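Interview: Nusrat Farooqui on Preparing a Vehicle for Private Sale

Nusrat Farooqui has managed consignments at Finddale Motor Brokers since the Jekdale branch opened. She spoke with our member services team about what private sellers overlook.

Paperwork comes first, in her view. "A buyer will forgive a scratched bumper bar," she said. "A gap of three years in the logbook is harder to explain." She asks owners to gather receipts, registration papers and both keys before an inspection is booked. The branch charges $379 for a full mechanical report, or $192 where the vehicle was serviced there in the past 12 months.

On pricing, Ms Farooqui recommends restraint. One owner listed a station wagon $3000 above comparable vehicles and received no enquiries until September.
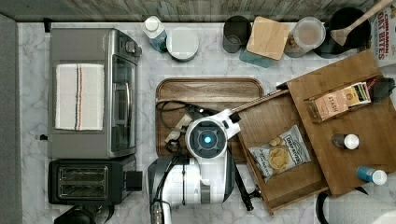
She also advises against costly cosmetic work. "New tyres, yes, if the old ones are near the limit. A respray seldom returns what it costs." A professional detail, at $300, is generally the most she would spend on colour and finish.

Inspections at Jekdale are by appointment. Owners should bring photo identification and allow two hours.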